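The Second Gripper 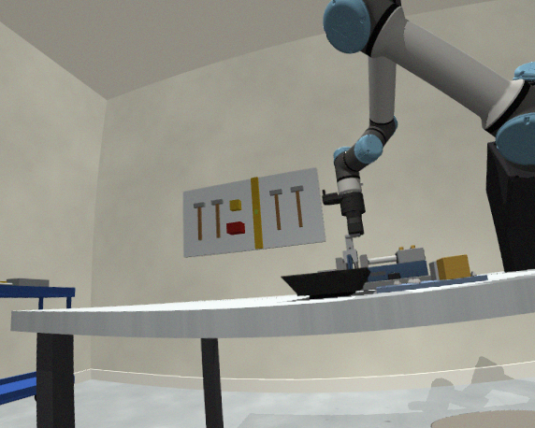

Lies Prins had two grippers to choose between and until four o'clock to do it. The Siler had come out best in November, but November had been a different tray. The Fotari was narrower, and Teun Mertens, who had ordered it, wanted it to win.

"Run it again," he said from the doorway.

"I'm running it again."

She set the arm back over the table and reset the parts. The wall behind it had the same four hammers it always had. Whoever built the room had put them there years ago and no one had taken them out. Lies had grown used to them, the way she was used to the radiator in the real office, which knocked.

The Siler run was already done. 123 attempts, with the drops marked in red on her second monitor. Most of the drops came at the rim of the tray, where the fingers opened too wide on the way out. She had written that down in a plain sentence and then deleted it, and then written it again.

"What's it doing now?" Teun asked.

"Waiting for the controller."

"It's always waiting for the controller."

"That's the Nuller. You picked the Nuller too."

He came in and sat on the edge of Evelien's desk. Evelien Bosman had gone down to the shop floor at lunch with the real Siler in a padded case and had not come back. Her coat was still on the chair. On the floor they had one arm, and from tomorrow it would have one gripper on it, and that gripper would stay there until spring.

Lies started the Fotari. The arm went down, closed, came up, and moved over. She watched the first few and then stopped watching the arm and watched the numbers. Seven clean picks. A slip. More clean picks.

"That's good," Teun said. "Isn't that good?"

"It's early."

"But it's good."

She didn't answer. Her father had sold cars, and he used to stand just where Teun was, a little behind the customer's shoulder, saying that sort of thing.

At attempt 61 the Fotari took hold of a part by its corner, turned with it, and let go. At 62 it did the same. Lies paused the run and opened the force plot. The grip was fine until the wrist rotated. Then it fell off in a straight line, as if someone had let go of a rope.

"Could be the friction setting," Teun said.

"It's the same setting I used for the Siler."

"Maybe it shouldn't be."

He was right that it might not be. The pads were a different rubber. She had asked the supplier for a value in the summer and had been sent a brochure – a nice one, on heavy paper. She looked through her mail for anything newer and found nothing.

The phone rang. It was Evelien.

"I've got the Siler on," she said. There was a compressor going behind her. "Mirjam wants to know if she should leave it on or take it off."

Lies looked at Teun. He was studying the carpet.

"How does it do at the rim?" she asked.

"It catches. Two out of the last ten. Same as yours."

"Same place?"

"Same place. On the way out."

Lies wrote that down. It was the first time all week that the two rooms had agreed about anything.

"Leave it on," she said. "I can fix the rim. I can change how far it opens."

"And the other one?"

"I don't know what the other one does yet."

Teun stood up and pushed the desk lamp back to where it had been. He asked her to send him the force plot, and she said she would. After he had gone she let the Fotari run on to 123 anyway, with the sound off, and went to find Evelien's coat a hanger.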